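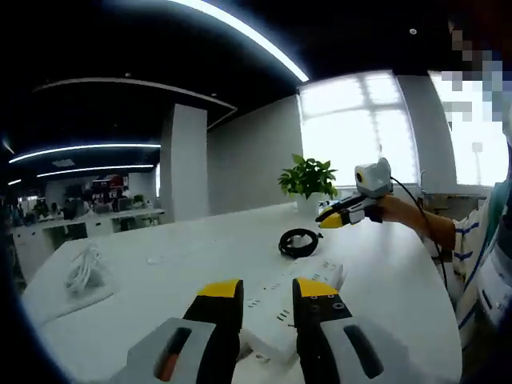 Power strip, black cable in a ring, white ones bundled on the left.

Cable table, how would you do it?
Posted in: Home Office and Workshop

skivulby_rd
Friday's job is every cable in the office, out on one big white table by the window. My plan is to coil each one, label it and put it in a drawer. We had a Rarerwood cable organiser quote at $400 and I'm not convinced it does anything a shoebox won't. Talk me into it or out of it.

Garba
Out of it. $400 for dividers? You'll have it full of mystery adaptors by October. I'd also question labelling the lot. Label the ones you can't tell apart and leave the rest.

gasine64
Disagree with Garba on labels. White cables all look the same once they're bundled, and that pile on the left is exactly the kind I'd regret. Tag both ends. Masking tape is fine, it doesn't need to be a fancy colour-coded system.

Garba
Masking tape goes gummy in a warm drawer. Ask me how I know.

K. Ibrahim
Is the black one wound round your elbow? It looks tidy enough as a ring, but I've never believed the elbow method does a cable any good. Over-under takes a minute to learn. Kelechi, from the old AV thread, if anyone remembers.

skivulby_rd
Hand, not elbow. I've read the over-under sermon and I'm sceptical it matters for a cable that gets moved twice a year.

K. Ibrahim
Fair for a short lead. For anything long I'd still do it.

Ikechukwu Danladi
Nobody's mentioned the power strip. Check the rating on the back before you put it away with the good gear. I binned two last winter with scorched sockets, and both had looked fine from across the room. And please don't coil a strip's cord tight and then run a heater off it.

gasine64
+1 on the strip. Also shift the plant before you start dragging leads across that table. Potting mix in a socket is a rotten afternoon.

skivulby_rd
Plant's well back at the window, it'll survive. Will check the rating. Still no one defending the Rarerwood thing, I notice.

Garba
Because it's $400.

Ikechukwu Danladi
I've got one. The drawers are good, the labels fell off in a month. I paid 35 for mine second-hand and wouldn't go higher.

skivulby_rd
Shoebox it is, then. Two of them, one for white and one for black.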